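# How Heat Gets Around

Put a metal spoon in a mug of hot cocoa and wait a few minutes. The end of the handle was never in the cocoa, but it gets hot anyway. Heat traveled up the spoon to get there.

Heat is always on the move. It goes from warmer things to cooler things, and it keeps going until they are the same temperature. A bowl of soup left on the counter cools down because its heat goes into the bowl, the counter and the air. A glass of cold milk left on the same counter warms up. If you leave them both overnight, they will end up at the temperature of the room. (Don't drink the milk.)

Heat has three ways of getting from one place to another. They have long names: conduction, convection and radiation. You have felt all three, probably today.

## What heat is made of

People used to think heat was a kind of invisible liquid that soaked into things. It was a good guess, and it explained a lot, but it was wrong.

Everything around you is made of tiny bits called atoms. Many of them are joined together in groups called molecules. They are much too small to see, and they never stop moving. In a solid, like a brick, they stay in their places and shake. In a liquid, like water, they slide past one another. In a gas, like air, they fly around and bump into things.

When something gets hotter, its atoms and molecules move more. When it gets colder, they move less. Temperature tells us how strongly they are moving. Heat is the energy that gets passed along from the strongly moving ones to the others.

"Cold" doesn't travel. When you hold an ice cube, it feels as if cold is coming into your hand. Heat is leaving your hand and going into the ice.

## Conduction: passing it along

Conduction is heat moving by touch. The cocoa touches the bottom of the spoon and makes the atoms there shake harder. Those atoms shake the ones next to them, and those shake the next ones, all the way up the handle.

Some materials pass heat along quickly. They are called conductors. Most metals are good conductors, and copper and silver are two of the best. Other materials pass heat along slowly. They are called insulators. Wood, plastic, wool, cork and air are all insulators.

You can find both kinds in almost any kitchen, and a lot of ordinary things are made the way they are because of it. Pots are often metal so that heat gets through to the food. Pot handles are often covered in something else. 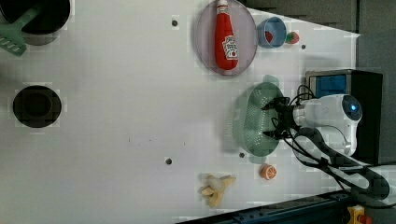
*Ketchup on a plate, with a light blue cup beside it.*

Try touching a metal doorknob and then the wooden door it is attached to. The knob feels colder. If you had a thermometer that could measure both, though, you would find they are the same temperature, as long as they have been in the same room for a while. The metal takes heat out of your hand faster than the wood does, and your skin notices how fast the heat is leaving.

Your skin, then, is not a very good thermometer. There is an old experiment that shows this well. You need three bowls of water: one cool, one warm (not hot) and one in between. Put one hand in the cool bowl and the other in the warm bowl, and hold them there for a minute. Then put both hands in the middle bowl. The water will feel warm to one hand and cool to the other.

## Convection: going for a ride

Convection happens in liquids and gases. Instead of being passed from one molecule to the next, the heat is carried along by the liquid or gas as it moves.

Think of a pot of water on a stove. The water at the bottom gets hot first. As it heats up it spreads out a little, which makes it lighter than the same amount of cooler water. The hot water rises. Cooler water sinks to take its place, and then that water is heated and rises too. The water goes around and around in a loop. This loop is called a convection current.

The same thing happens in a room with a heater. Warm air rises from the heater, moves across the ceiling, cools, and sinks on the far side. In a house with stairs, the top floor is often the warmest in summer.

Convection happens outdoors on a huge scale. On a sunny day the land beside a lake warms up faster than the water does. Air over the land rises, and cooler air blows in from the lake to replace it. At Lake Zou the breeze usually starts late in the morning, and people in sailboats wait for it. After dark the land cools faster than the lake, and the breeze often turns and blows the other way.

Skurnthorpe, a town of 967 people on the north shore, has its flagpole right beside the water. Look at it at 3 p.m. on a calm summer day and again late at night, and you may see the flag pointing in opposite directions.
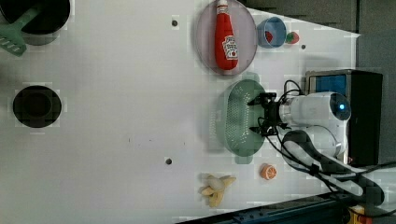

One reader in Skurnthorpe wrote to say that the flag doesn't always turn around at night, and asked whether the explanation was wrong. The explanation is right, but a lake breeze is gentle. If a stronger wind is blowing in from somewhere else, or if the day has been cloudy, the flag will follow that wind or just hang there. The breeze shows up best when the weather is clear and quiet.

You can make a convection current you can see. Ask an adult to help with the hot water.

1. Fill a large clear jar with cold water and let it stand until it is still.
2. Fill a very small bottle with hot water from the tap and add a few drops of food coloring.
3. Cover the top of the small bottle with your thumb and lower it to the bottom of the jar.
4. Take your thumb away slowly.

The colored water will rise out of the small bottle like smoke from a chimney and spread out across the top. If you wait, the color will slowly mix through the whole jar as the water cools.

Now do it the other way around. Fill the jar with warm water and the small bottle with cold colored water. Most of the color will stay down in the bottle.

## Radiation: crossing empty space

Conduction needs things to touch. Convection needs a liquid or a gas. Between the Sun and Earth there is almost nothing at all, and yet you can feel the Sun on your face. The Sun's heat gets here by radiation.

The word can sound scary, but this kind of radiation is just energy traveling as waves. Some of it is light we can see. Some of it is infrared, which our eyes can't see but our skin can feel as warmth. These waves don't need anything to travel through.

Everything gives off infrared, including you. Warm things give off more than cool things. Some snakes have small pits on their faces that sense it, and they can find a mouse in total darkness.

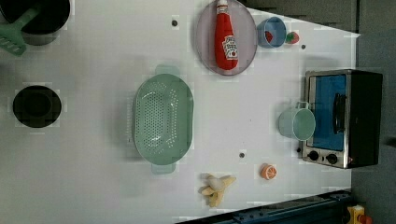

Color matters too. Dark, dull surfaces soak up most of the radiation that hits them. Light or shiny surfaces bounce much of it away. If you walk barefoot from a white line in a parking lot onto the black part on a hot afternoon, you will find this out quickly. In very sunny countries many houses are painted white.

You can test it with two pieces of paper, one black and one white, and two ice cubes of the same size. Put the papers in a sunny spot, set an ice cube on each one, and see which cube melts first. Do it on a Saturday or some other day when you have time to sit and watch. One test in the school yard at Pumwood had the cube on black paper melted in 22 minutes, with a good piece of the other one still left. Yours may take more or less time. It depends on the Sun, the wind and the size of your ice.

## All three at once

In real life the three kinds of heat travel usually work together. A campfire is a good one to think about. You sit on a log beside the flames, and your face is warm from radiation. Hot air and smoke go straight up, carried by convection. If you leave a metal poker in the fire, its handle slowly heats up by conduction. Your back stays cold the whole time.

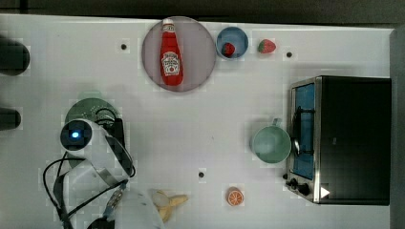
Baking a potato uses all three as well. Hot parts inside the oven glow with infrared, and some of it lands on the potato's skin. Air moves around the potato and brings more heat. From the skin, heat creeps into the middle by conduction, and that is the slow part, so a big potato takes much longer than a small one. A toaster oven like the black one in the picture does the same job in a smaller space. It has a window in the door, and a window is useful, because every time you open an oven door a lot of the hot air gets out. The silver handle is on the outside, but it is still a good idea to ask an adult before touching any part of an oven that has been on.

## Keeping heat where you want it

Once you know how heat travels, you can slow it down. Here are four things that do it.

- **A sweater.** Wool traps air in tiny pockets. Air is a poor conductor, and trapped air can't move around in a current. The sweater doesn't make any heat. All of it comes from you.
- **A vacuum bottle.** It has two walls with almost no air between them, so very little heat can cross by conduction or convection. The walls are often shiny, and that cuts down on radiation.
- **A lid.** It stops warm air and steam from rising away.
- **Snow.** Fresh snow is mostly trapped air. Mice and voles spend the winter in tunnels underneath it, where it can be much warmer than it is on top.

Houses use the same ideas. The fluffy material inside walls and attics is full of trapped air. Many windows have two sheets of glass with a gap between them. On the hill above Pratville, 1,628 feet up, there is an old stone hut with walls as thick as a grown-up's arm is long. Stone isn't an especially good insulator, but that much of it takes a long time to warm up or cool down. In December it is still cold inside at noon, even with the Sun shining on the door.

## Words to know

**Atom:** one of the tiny bits that everything is made of.

**Conductor:** a material that heat moves through easily.

**Convection current:** a loop of moving liquid or gas that carries heat.

**Infrared:** energy we can't see but can feel as warmth.

**Insulator:** a material that heat moves through slowly.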